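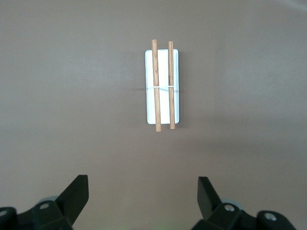

Variant spellings of one surname in the Skusstead registers

Teodor Kwiatkowski
Supervisor: Hanna Borkowska
Reading time: 5 minutes

1. Aim

The project set out to establish whether the families recorded as Cunder, Cundar, Conder and Kunder in the parish of Skusstead were one family or several, and whether the spelling in an entry can be used to date or place a branch. The printed surname dictionaries treat the forms as separate headings. The only earlier local study, a typescript by Witkowska held in the reading room, treats them as one but gives no working.

2. Sources

The main source was the parish register, in which baptisms, marriages and burials are entered in the same volumes until the series divides. The second was the run of manor court rolls for Lallow, the neighbouring township, where tenants of the same name held land. Wills were used where a register entry could not be settled by other means. Bishop's transcripts survive for part of the period and were checked against the register.

The register has a gap where leaves have been removed between two gatherings. No transcript covers the gap. Three marriages assumed in the family tree in Appendix B fall inside it and are marked with a dotted line.

3. Method

Every entry with any form of the name was copied in full, including the abbreviations, before any attempt was made to join people into families. This gave 581 entries. Each entry was put on its own line of a spreadsheet with columns for date, event, forename, surname as written, relationship, abode, occupation and hand. "Hand" means the handwriting of the clerk. The clerks were numbered in order of appearance, as most of them did not sign.

Entries were then linked. A link was accepted only if it was supported by 2 pieces of evidence besides the forename, for example abode and occupation, or abode and the name of a spouse. Links resting on one piece of evidence were kept in a separate sheet and not used in the results. The rule was strict for a parish in which John and William account for most of the men, and it left a large number of baptisms unattached.

4. Results

4.1 Spelling and clerk

The form of the name follows the clerk more closely than it follows the family. Clerk 3 wrote Cundar in every entry. Clerk 4, who took over part way through a page, wrote Conder from his first entry onwards, including for the children of couples whose earlier children had been entered by Clerk 3 as Cundar. The same happened at the next change of hand. Kunder appears only in the work of Clerk 6, who also used K in other names usually written with C.

4.2 Spelling and place

The Lallow rolls have Cunder throughout, with one exception in a marginal note. This first looked like evidence for a separate Lallow branch. The rolls were, however, copied forward from one court to the next, and the steward's clerk appears to have kept the form used in the oldest entry. Tenants who can be followed in both sources are Cunder in the rolls and something else in the register in the same year.

4.3 Families

Under the linking rule the entries fall into two groups which cannot be joined. The larger held the mill and the land beside it. The smaller lived at the north end of the parish and are described as labourers or, in two cases, as carriers. Both groups appear under every spelling. The will of Robert Cunder, miller, leaves 5 shillings to "my kinsman William Conder the carrier", which suggests a connection at some earlier point, but "kinsman" was used loosely and the relationship is not stated.

5. Discussion

Spelling alone should not be used to separate branches of this family. It can be of some use in dating a loose or damaged leaf, if the clerk's habits are already known from elsewhere in the register. Witkowska's view that all the forms represent one name is supported. Her further claim that all the bearers descend from one man is not proved by these sources.

The derivation of the name was outside the scope of the project. The suggestions in print disagree, and none of them cites a Skusstead entry.

6. Limitations

The numbering of clerks was done by one person. Clerks 4 and 5 may be the same man at different ages. The linking rule favours people with a recorded occupation, so women and children who died young are under-represented. Burials without a stated age were rarely linked.

7. Further work

The tithe accounts have not been examined. They were with the conservator and are due back in September.

Submitted 2020-08-03

Comments (3)

R. Tansley: My grandmother was a Conder from the north end and always said they were nothing to do with the mill lot. Is the spreadsheet available?

Teodor Kwiatkowski: Yes, the reading room has a copy. The unproved links are on the second sheet, so please treat those with care.

mossbank: Clerk 6 also wrote Kooper and Klark in the churchwardens' book, if that helps with his dates.

Contact | Copyright of each report remains with its author | Back to top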